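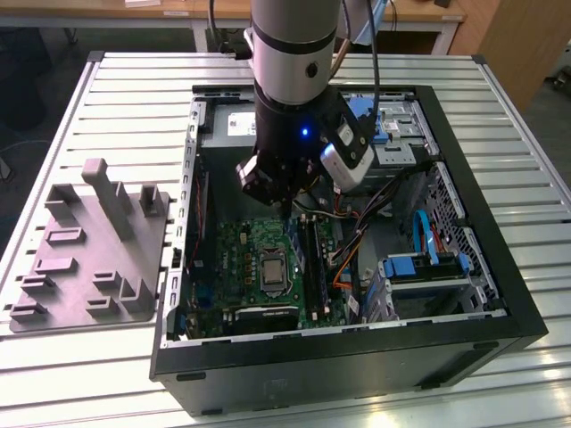 How often should you clean out the inside of an older desktop?

Once a year is enough for a tower that sits on a desk. If it lives on carpet or in a house with pets, do it every six months.

These steps are for an ordinary office tower. You need a Phillips screwdriver, a can of compressed air, a soft brush, thermal paste and isopropyl alcohol. The 99 per cent kind is best. Allow 49 minutes the first time.

1. Shut down, switch off at the wall and unplug everything. Hold the power button in for 4 seconds.

2. Lay the case on its side and take off the side panel. Some panels slide back before they lift, so don't force it.

3. Touch bare metal on the chassis before you touch anything else, and do it again each time you come back to the bench.

4. Take a photo of the cabling. Colours help when you put things back, but two SATA leads can be the same colour, so I also put a bit of masking tape on each one.

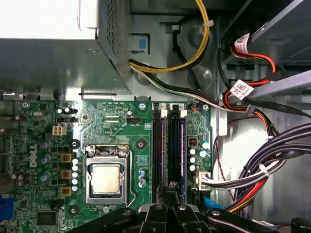

5. Unplug the CPU fan and loosen the cooler screws a few turns each, working diagonally. Twist the cooler gently before lifting. Old paste can grip hard enough to pull a processor out of its socket.

6. Wipe the old paste off the processor and the base of the cooler with a lint-free cloth and a little alcohol. Leave the processor where it is unless you are replacing it. If you do open the socket, keep your fingers and the cloth well clear of the contacts.

7. Blow out the vents, the drive cage and the cooler fins in short bursts. Hold fan blades still with a finger. Don't open the power supply – blow through its mesh from outside and leave it at that.
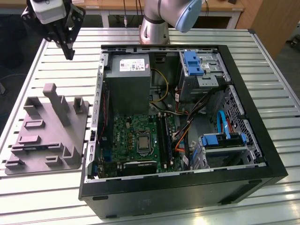
8. Put a dab of paste the size of a grain of rice on the processor, set the cooler down flat and tighten the screws a bit at a time, again on the diagonal.

9. Press the memory down at both ends, then check each power and data plug against your photo.

10. Start it up with the panel still off, hands out of the case, and check that the CPU fan turns. If it doesn't, shut down straight away and look at the fan plug.

Thanks to Vega Cabello for the masking tape tip.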